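Keeping the cables in order at Pratholm
May 28, 2025

The network manager at Pratholm has looked after the same rack for eight years. It stands in room 309, between the stationery cupboard and the lift, and until February the door would not open fully without catching on a bundle of leads.

"People ran a cable from wherever they were to wherever there was a free port," she says. "If it was too long they let it hang. If it was too short they joined 2 together."

She took the whole lot out over one weekend with a colleague from Tulen, the firm that does the office's electrical work. They labelled both ends of every lead before unplugging anything. Most of the labels said "don't know".

"We found a phone line for a desk that went in the last move. We found a charger. A good third of it wasn't doing anything."

The switch went back at the top of the rack and the patch panel below it. She had wanted it the other way round, but the leads coming down from the ceiling would not reach. El Sherbiny, the supplier, offered to sell her longer ones and she said no.

Her rules are short. Each lead is the shortest that will do the job without pulling. Nothing goes across the front of a unit that might need to come out. Cable ties are banned, as she has cut through a good lead getting one off, and she buys hook-and-loop strips from Teken instead.
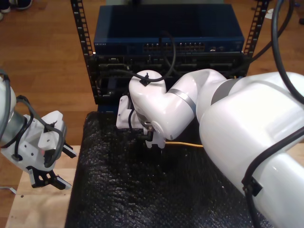

Colour is where she and her colleague disagree. He would have a different one for every floor. She thinks people forget what the colours mean within a month, and keeps to labels.

"I'm not against yellow," she says. "I just don't want to have to look it up."

The spare leads now live in 2 shallow drawers, sorted by length. She checks them on her way to lunch and puts back whatever has wandered. The next job is the cupboard on the ground floor, which still has its old wiring and no light.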